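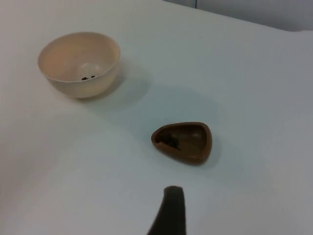
# Pouring small things: a talk with the planning lead at Droditz

The software group at Droditz works on the second floor of an old printing house in Plundthorpe. Its current subject is granular transfer, meaning getting loose dry material out of one small container and into another with a two-finger gripper. The planning lead has been on it since October.

"People expect the grasp to be the hard part," she said. "For us the grasp is a solved call to a library. The trouble starts when the stuff in the dish begins to slide."

The group's planner used to treat a pour as a fixed wrist path. It tilted to a set angle, waited, and tilted back. That was fine for rice. With fine dark crumbs the material sticks against the wall and then lets go all at once. The current version closes the loop on the wrist camera and runs at 20 updates a second, slowing the tilt when the dark region in the image starts to move.

I asked how the software decides what is material and what is shadow. She said that question had eaten most of the summer.

"We began with a brightness threshold, and on a white table that works until the arm comes between the lamp and the table. Then you get a big soft blob and the planner thinks there's a spill. Bergmann, who supply our perception module, gave us a filter on edge sharpness. Shadows are blurry, crumbs mostly aren't. It helped a lot, but when the hand is close everything goes soft, and then we're guessing again." 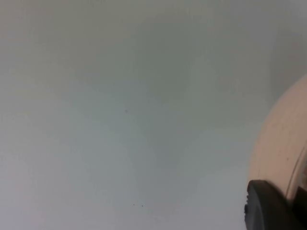

*Wrist view at close range: soft dark patches on the surface, with a few tiny specks.*

The specks matter to her more than the patches do. The team logs stray particles after each run and feeds the result back as a cost, so that the planner prefers slower pours from lower down. Out of 1637 logged runs, 87 percent finished inside the target. She does not quote that number to customers.

"The target was ours and it was generous. Gallside want something tighter for their sample prep line, and I think they're right to ask."

What would she change first? The replay tool, she said. It takes about 2 minutes to load a run and does not line up the force log with the video, so her engineers scrub through both by hand.

"I could hire another perception person, or I could fix the viewer. I'd fix the viewer."

The next build goes to Gallside on Thursday. It still has a fixed wait at the end of the tilt - she would like that gone too, but not this week.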